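Lundirgate Toy Library — notes from the July 2019 meeting

Present: Griet Kramer, Tane Kingi, Ngaio Partington, Angus Ormsby and me (Remedios Requena, scribbling as fast as I could). Apologies from the Faulkner Street parents.

Last meeting's notes: Fine, except I had Tane down for the shelf paint and it was Ngaio. Fixed now, sorry Ngaio!

Money: We have $400 left for the play corner. Angus wants $62 of that held back for bins with lids, and we all said yes. Griet asked if we could stretch to a rug as well. Left until August.

Loans: 25 families borrowed something, and three puzzles are overdue. I'll call (nicely).

Table tops: This took up most of the evening, and I enjoyed it more than I expected to. Griet is all for maple because it's pale and little kids can pick out the colors on it. Tane likes maple too but worries about crayon, so he'll try a wax finish on an offcut and bring it along next time. Angus would still take the laminate from Skemitby — cheaper, and it wipes clean. We went back and forth for ages. Maple won, four to one, and Angus took it well.

Blocks: We got on to the sorting corner, and we all started talking at once about how well the colors stand out on pale wood.

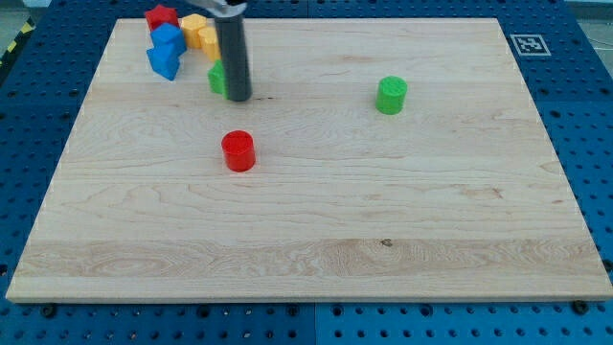

Maple board on blue pegboard, with red, blue and yellow blocks.

Griet loved the grain. Ngaio wants star shapes in our set too, and she'll get a price from Vineck before we order anything.

To do: Tane, wax test. Ngaio, Vineck price. Angus, bins. Me, phone calls and the key for the side door.

Next meeting is in August, same room, and Griet is bringing the lemon cake again.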